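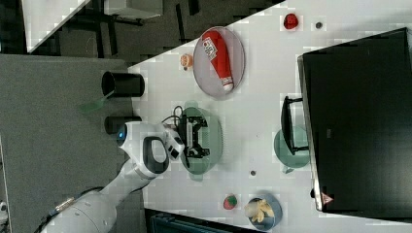
2019-10-17

Paste trials, wheat starch, continued from the September pages.

Cooked the second batch of Lapiņa starch at one part starch to four parts deionized water by volume. Soaked cold before heating, then stirred without a break until it turned from chalky to translucent, and kept it on low heat for another 14 minutes. Left to cool under a disc of polyester film. No skin formed. The September batch had a skin and had to be passed through the sieve again, which thinned it unevenly.

Strained 2 times through the horsehair sieve. Texture after the second pass is short and smooth. Diluted to thin cream for tissue, left at full strength for the board samples.

Samples. Paper is the Arnska long-fiber stock, the heavier of the two weights. Strips cut with the grain and across it, kept in separate folders this time. I mixed them in September and the curl readings from that set are no use to anyone. If you find the old folder on the shelf, please throw it out.

Lined each strip with the lighter tissue, brushed from the center outward, and dried between blotters under felts and the glass weights. Blotters changed after the first hour and again before leaving.

Observations so far:

Cross-grain strips cockle at the short ends when the tissue goes on too wet. Blotting the pasted tissue once before laying it down reduces this a good deal. Strips cut with the grain stay flat either way.

The thin paste sinks into the Arnska stock faster than expected. Working time is short. For anything larger than a strip the sheet should be humidified first, and two people would be better than one.

Full-strength paste on the board samples holds, but the edge lifts slightly where the brush ran dry. Operator error, I think. Repeat with the wider brush.

Humidity in the drying cupboard read 49 percent at the start. The dial gauge and the Drullitz logger disagree, with the dial reading higher. I am using the logger figure in all tables until the dial has been checked against the salt jar. Whoever resets the logger should write it in the front of this book — there is a gap in the September data that I cannot explain and would rather not guess at.

Fold test. The old Tallell machine was set for the narrow jaw. Unlined control strips, with the grain, went to almost 3000 double folds before breaking. Lined strips not yet tested, as they need to condition overnight first. Check the jaw tension before each run; the screw on the left side works loose.

Paste keeping. Divided the remainder into small lidded jars. One goes in the refrigerator, one stays on the shelf out of the sun. No preservative in either. Will look for thinning, smell and mold daily. Earlier experience is that cold storage makes the paste go watery when it is worked again, but this was with a different starch and I would like to see it with the Lapiņa.

To do:
Order blotters, heavy weight only.
Wider brush, cleaned and dried flat.
Recut cross-grain strips — the last few are out of square.
Reversibility test on the first lined set, cold water, then damp poultice.
Ask whether the sieve can be restretched. One side is sagging.

Print this entry
E-mail this entry

Recent entries
Wheat starch paste, first batch and sieve problems
Grain direction and curl: folder labels
Drying cupboard, logger gap
Tallell fold tester, replacing the jaw pads
Blotter stock and felts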